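Pressed powder shattered in the pan, worth fixing?

Reading time: 5 min

Forum > Makeup > Fixes and Depotting

lowbun_lena
My Nivach setting powder took a fall off the bathroom shelf and the pan is in chunks. Maybe a third of it is dust. The compact itself is fine, mirror included. I know people re-press with rubbing alcohol but I have only done it once, with an eyeshadow, and it came out hard as a rock and wouldn't pick up on a brush. Is face powder any different? I paid 30 dollars for it and I've had it for two weeks, so I don't want to toss it.

pennyroyal_k
Same idea, bigger pan. Crush everything first. Most people leave chunks in because it looks like less work, and then the chunks stay hard and the rest stays soft. Use the back of a teaspoon and go until there's nothing gritty left. Then alcohol, a few drops at a time, until it looks like thick frosting. Smooth it, lay a piece of cotton cloth over it, press with something flat, lift the cloth, leave the lid open overnight.

What percent did you use on the eyeshadow? 70 has a lot of water in it. Get the 91.

lowbun_lena
It was 70. It was what we had under the sink.

pennyroyal_k
That could be your rock right there. That or you pressed too hard.

Dusty Corvina
I'm going to disagree with the whole plan. Don't re-press it, make it a loose powder. Crush it, put it in a sifter jar, done. You keep the texture the company made. Every powder I've re-pressed has come out a bit different from how it started, and on a setting powder you will see that on your face. Shadow is more forgiving.

pennyroyal_k
I've done four face powders and I can't tell the difference on three of them. The fourth had a lot of shimmer and went dull, I'll give you that one.

Dusty Corvina
So one in four is worse. She's had it two weeks.

pennyroyal_k
She can try the jar first and press it later if she hates it. You can't go the other way as easily.

tsutomu_k
Tsutomu Koyama here, I run a small brow and makeup studio so I break more of these than I'd like. I agree with crushing it fully. Two things I'd add.

Take the pan out of the compact before you wet anything. Most are held with a dot of glue. There is often a small hole in the back of the compact under the label, and you can push the pan up through it with a straightened paper clip. If alcohol gets down the side it softens the glue and the pan rattles forever after.

Second, don't use a hair dryer to speed it up. I have seen it crack a pan worse than the drop did.

lowbun_lena
No hole on this one that I can find. I peeled the label halfway back and it's solid plastic.

tsutomu_k
Then leave it in and go easy around the rim. Don't pry, you'll bend the pan and then it never sits flat.

bexandbroom
Can I ask a dumb question, does the alcohol wreck the powder for dry skin? I used an Irnness blush I'd fixed this way and my cheeks were flaky for days.

pennyroyal_k
It evaporates. If it still smells, it isn't ready, give it another night. Was it the same blush you used before it broke?

bexandbroom
Yes, but it was also winter and I'd switched cleansers. So I can't say it was the blush.

Dusty Corvina
I wouldn't put it on flaky skin either way.

saltlick105
Nobody has mentioned cleaning up. When mine broke, the compact cost me less trouble than the floor did. Do NOT wipe it with a wet cloth first. Powder plus water makes paste, and paste goes into every seam. Vacuum with the brush attachment, then a dry microfiber cloth, then damp.

lowbun_lena
Too late for that, I used a wet paper towel on the bathroom tile. The grout is now "Translucent Beige."

saltlick105
Old toothbrush and a little dish soap. It took me two rounds. Do a small spot first if your grout isn't sealed.

tsutomu_k
I'd follow saltlick's order on any floor with seams. That goes double for a pale beige and cream plank floor with faint tan grain, like the one here with the stainless under-counter unit in the middle.

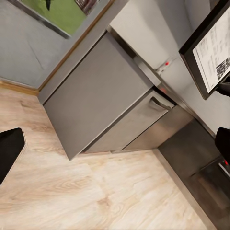

Powder on flooring is the one thing I'd warn any new studio owner about. A light shade hides on a light floor until someone walks through it with damp shoes, and then you have footprints down the hall. With a beige and cream plank like that one I'd expect to miss half of a spilled banana powder, so I'd go over it with a flashlight held low before calling it clean. Dark bronzer is easier, at least you can see where it went. Run the vacuum along the planks instead of across them, and empty the canister outside.

bexandbroom
The flashlight thing works for glitter too.

Dusty Corvina
Back to the powder. Lena, what did you decide?

lowbun_lena
I did the jar. I had an empty one from a Cuevas sample, washed it and let it dry for a day. Crushed the powder in a sandwich bag with a rolling pin and tapped it in through a paper funnel. I used it this morning and it looks the same as it did before. It's messier to use, and I can't carry it in my bag, so I might press half of it later.

pennyroyal_k
Press half, keep half. You'll know for sure which one you like. You can buy an empty pan so you don't have to fight with the compact.

lowbun_lena
What size? The old pan doesn't have a number on it.

pennyroyal_k
Measure straight across the inside with a ruler and order by that. Stesix has empty compacts with a loose pan. The round one is fine, the square one has a weak hinge.

Dusty Corvina
I have the square one and the hinge is fine. Mine's been in my purse since last March.

pennyroyal_k
Mine went in a week. Maybe I got a bad one.

saltlick105
Whichever you get, put a flat cotton pad between the powder and the mirror when you travel. It takes up the gap so the powder doesn't bounce.

lowbun_lena
Doing that with all of them now. Thanks everybody. I'll post again once I've pressed the other half.

Last reply February 28, 2020 | 3095 views

Related threads
Lipstick snapped at the base, melt it or chill it?
Getting the last of the foundation out of a pump bottle
Mascara dried up after 14 days
How often do you wash a powder puff?
Depotting without a flat iron

Contact | Copyright | Back to top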